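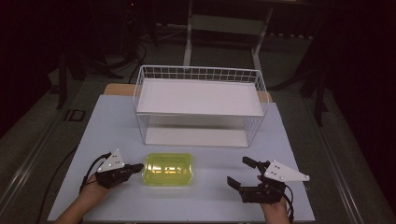
Work on the storage part of the Sellis project moved ahead in November. We set up the packing tables and began sorting small household items into reusable containers. The white wire basket with the flat panel near its top is now our standard unit, and the translucent yellow-green container in front of it is one of the types being tried with it. Yolanda Holloway tested 19 containers for fit and dropped 11 that were too tall for the lower level.

Spending to date is 60 percent of the grant. The second order of baskets from Olon came late, and table setup slipped by a week. Ho-yin Yu has agreed on a new delivery schedule with them.

Next period we will finish the container list, write the packing sheet and start labeling. Kyriaki Petridis will send the updated budget on Tuesday.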